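Teaching a Kitchen Task to a Robot Arm by Remote Control
Project report, second year, Robotics Laboratory Course
Sandro Longo and Ornella Bianchini

1. Purpose of the project

In our project we wanted to know how a beginner learns to show a task to a robot arm, and which parts of the showing are difficult for the person. We did not train a large model. We collected demonstrations, we cleaned them, and at the end we trained one small policy only to check that the data could be used.

The task has two steps. First the arm takes an ear of corn and brings it to the pot. After this it takes the glass lid by the knob and puts it on the pot. We call these steps "corn" and "lid" in the whole report.

2. Method

The operator sits at a desk and moves a small hand controller, which we named Onder. The arm follows the hand with a scale of one to one. A button closes the fingers. The operator looks at the wrist view on a monitor and is not allowed to look at the arm directly, so that the person and the policy have the same information. Our recording program is called Lavoie and it saves the pictures, the joint angles and the state of the button.

We made 113 demonstrations in July. Ornella made the first 40 and Sandro made the rest. Each one could last at most 90 seconds, and when the time was over we stopped and marked it as failed.
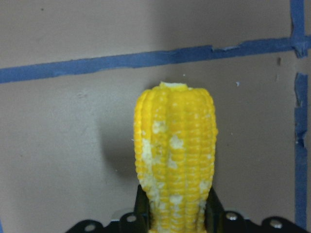 The corn step was the one where our habits changed the most. In the beginning we both wanted to take the ear in the middle, as we would do with our own hand, but then the fingers covered a large part of it in the wrist view and it was hard to judge the angle. Later we agreed to hold it only at its lower end, with the ear standing up between the two fingers and the rounded tip on top. With this grip almost the full ear stays visible to the operator, and the blue tape on the surface behind it gives a line to compare with. The weak point is that a small error of the wrist becomes a large movement at the tip. Sandro solved this by making a short stop after closing the fingers, before moving away. We later cut these stops in the data when they were longer than 2 seconds.

3. The lid step

For the lid, the main question was the direction of approach. The knob is round, so in theory every direction is equal. In practice the operator must choose one and keep it, otherwise the policy sees many different answers to the same situation. 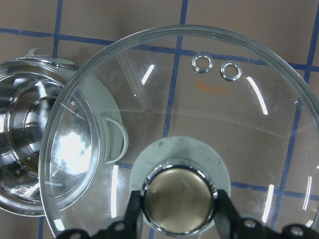 We wrote a rule on paper: come to the knob slowly, stop, close, wait, lift straight up. Ornella followed the rule better. Sandro often began to lift while the fingers were still closing, and we removed several of his demonstrations for this reason.

The second difficulty was depth. On a flat monitor the operator does not feel how far the fingers are from the glass. We tried a sound that becomes higher when the arm goes down, and Ornella liked it, but Sandro found it tiring and turned it off.

4. Observations

The policy trained on all demonstrations hesitated before the knob and sometimes opened and closed the fingers again. The policy trained only on the cleaned set moved with more decision. We did not make enough tests to give a success rate, and we prefer not to write one.

Both of us became faster with practice, but the faster demonstrations were not always the better ones. When we were tired we made curved and nervous paths, and these are easy to recognize in the joint plots from Lavoie.

5. Next work

We would like to repeat the lid step with force feedback in the Onder controller. We also want to ask a third person, without experience, to follow our paper rule, and to compare the paths with ours. The cleaned data and the rule sheet are in the course folder under the name Nokimwood.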